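Report on the wrist fault in the Felturstead cell
August 3, 2025
Filed under: simulation, faults, safety

Readers of this blog will recall that the Felturstead cell was modelled in full before any further work was permitted on the physical arm. The present entry sets out the fault that occurred on run 606, the cause as it is now understood, and the measures that have been adopted in response. It is written chiefly for colleagues at Siltow, who operate the same controller and have asked for an account they can circulate.

The task is a modest one. The arm is required to collect a wooden block from the table, bring it to a low metal fixture and release it there. On run 606 the gripper descended to the fixture at the correct position and then continued to descend. The commanded height was 5 mm below the top of the rails. In the simulator this produced a contact force that climbed until the solver became unstable, at which point the wrist turned sharply and the block left the table altogether. No equipment was harmed, as none was present. The same command sent to the physical cell would very likely have bent the fingers, and it might have injured a person reaching in to straighten a block.

The first explanation put forward was a defect in the collision model. I spent the better part of an evening on that theory and it proved to be wrong. The log, which runs to 1861 lines for a single attempt, shows that the planner received a fixture height measured from the base plate, while the gripper offset was measured from the tabletop. Each figure was correct in its own file. The conversion between them had been removed in March, when the Stusow configuration was merged with ours, and the test that would have caught the error had been switched off in the same change.

A second matter came to light during the review. The force limit was set, but it applied only while the gripper was closing. During a straight descent there was no limit in effect at all. This is the more serious finding, and I regret that it remained in the configuration for so long. I had read that section of the file many times and had taken the limit to be general.

The following measures are now in place.

The fixture height is stored in one file only, measured from the tabletop, and the planner declines to start if it finds a second value.

The force limit applies to all motion of the wrist. When it is exceeded the arm stops and holds its position - it does not retract, as a retracting arm may drag the workpiece with it.

Any change to a shared configuration must be followed by 3 clean runs in simulation before it is released to the Fitzgerald bench. Disabled tests are to be listed in the release note.

Colleagues at Siltow are advised to check their own files for the same omission before their next session. The line in question is the one that names the descent phase; if it is absent, the limit is not being applied. The corrected files are in the usual shared folder, and the old version has been kept beside them for comparison. 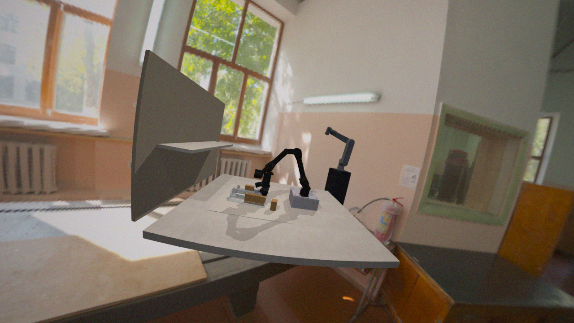 The remaining question is speed. With the limit applied throughout, the final part of the descent has been slowed considerably, and the cycle is longer than the Fitzgerald bench would like. I am not prepared to raise it until the stopping distance has been measured on the physical arm with the new limit in force. Those measurements will be published in a separate entry, together with the settings used to obtain them.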